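Power strip

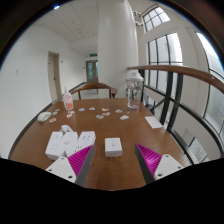 Three white power strips and a small socket adapter on a wooden table

A power strip (also extension block, multi-socket or, in British trade use, trailing socket) is a row of electrical outlets in a single housing, usually fed from one wall socket by a flexible cable. It allows several low-power appliances to be connected where only one fixed outlet is available. Power strips are common in homes, offices and workshops, and are often used together with socket adapters, which change the shape or number of outlets without a cable.

Construction

The housing is normally moulded in two halves from a flame-retardant plastic and held together by screws or snap fittings. White is the usual colour for household models, while black and grey are common in equipment racks. Inside, continuous metal bars run the length of the strip – one for each conductor – and spring contacts formed in or attached to the bars grip the pins of each plug. Cheaper types use short wires soldered or crimped between separate contacts, an arrangement more likely to loosen with age.

Many strips have shutters behind the outlet openings. These stay closed until a plug is pushed in and are intended to stop small objects, or a child's fingers, from reaching live parts. In British-pattern outlets the shutters are commonly opened by the longer earth pin.

The outlets may be set in line with the housing or turned at an angle. Angled outlets leave more room for plugs with a side cable and for bulky power supplies, at the cost of a wider body.

Switches and indicators

A strip may have no switch, one switch for all outlets, or a separate switch for each. A neon lamp or light-emitting diode often shows that power is present. Some models have a resettable overload cut-out in the form of a push button, which springs out when the current stays above its rated value. British strips usually rely on the fuse in the plug for the same purpose.

Surge protection is an optional feature. It generally consists of one or more metal oxide varistors connected across the supply. These parts wear with each surge they absorb, and a strip may go on supplying power after its protection has failed.

Socket adapters

A socket adapter has pins on one side and one or more outlets on the other. Travel adapters change the pin pattern only and do not alter the voltage. Cube adapters provide two or three outlets from one, but place the weight of every plug on a single wall socket. For this reason a strip with a cable is usually preferred for permanent use.

Ratings

The maximum load is marked on the housing or on a label on the underside, in amperes, watts or both. It applies to all outlets together. Desk equipment such as a computer with a screen might draw 400 watts, whereas a fan heater of 2000 watts can take up most of the capacity of a typical strip by itself. Coiled cable sheds heat poorly, so a strip with a long lead should be fully unwound under heavy load.

Safety

The main hazards are overloading, poor contact and damage to the cable. Plugging one strip into another, known as daisy-chaining, is generally advised against: the first strip carries the load of both. Discolouration near an outlet, a buzzing sound or a plug that fits loosely are signs of worn contacts, and a strip showing any of them should be withdrawn from use. Strips not marked for outdoor or wet locations should be kept away from liquids and cleaned only when unplugged, with a dry or barely damp cloth.

Storage and disposal

Strips with detachable leads can be stood on edge side by side, which takes up little shelf space. On fixed-lead models the cable is best wound in wide loops – tight bends close to the housing strain the conductors. Discarded strips and adapters are treated as electrical waste in many countries and should not be placed with general household rubbish.

See also

Extension lead
Mains plug
Surge protector
Travel adapter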